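Budgeting for a robot hand workcell

From the Kotimar shop wiki, the pages on planning and purchasing. Last edited 2018-02-21.

A robot hand workcell is the whole package you need before a robot with fingers can do anything useful on a tabletop: the arms, the hands, the table, the things it handles, and all the dull stuff that connects them. I've planned a few of these now, and the hands get all the attention at budget time while everything else gets squeezed in later. This article is my attempt to put the costs in the order I wish I'd had them the first time around.

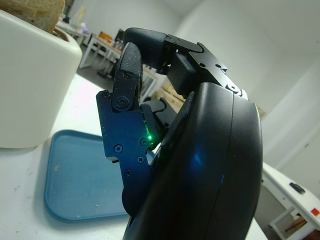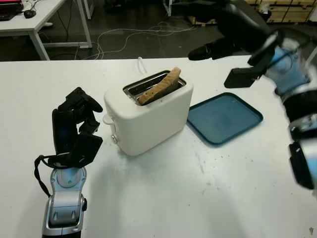
Hands

Multi-fingered hands are the line item that makes people gasp. A plain two-jaw gripper costs far less, and if all you ever move is boxes, please buy that and go home early! But kitchen-type jobs (bread, trays, little levers and knobs) are where fingers start to earn their keep, and that's the kind of work I'm assuming here.

When you compare quotes, ask what comes with each hand. The Marsden quote I worked from listed the mounting plate and cable separately, and the Eveo one folded them in, so the cheaper-looking hand ended up costing more. Ask about fingertips too. They're a wear part, and I order a spare set with every hand – waiting for one to ship means the whole cell sits there doing nothing.

One or two arms

Two arms won't cost exactly double, but don't count on much of a discount. You save on the table, the computer and the setup time, and then you give some of it back in extra cabling and a bigger safety area. My rule is to write down the actual tasks first. If one hand has to steady something while the other works, you need the pair. If not, start with one and leave room on the mount.

Table and floor space

Measure the reach of the arms and then add walking room, because you'll be in there fixing things a lot more than you expect. A plain white table is fine and makes small parts easy to find, though it does show every mark. I'd also set money aside for cable covers or a floor channel. It's cheap, and it always gets cut from the first draft.

Props and supplies

Household items are the smallest line and the one I underestimate every time. I now put $80 a month against trays, small appliances and food. Buy two of any appliance you plan to use for long, from the same batch if you can, so a replacement behaves like the first one.

A sample extras budget

These are the numbers from our last plan, with the arms and hands left out:

Spare fingertips and screws: $792
Table, mounts and cable covers: $1,531
Props and supplies, 6 months: $480

That comes to $2,803, and I'd keep a bit more aside for shipping.

Support contracts

Zimari offered us a yearly plan and I said no, mostly to save money. Then a finger joint went stiff in September and I paid for the repair and the shipping both ways. I'd still skip the plan for a short project, but for anything running past a year I'd ask for the price up front and put it in the first draft, next to the hands.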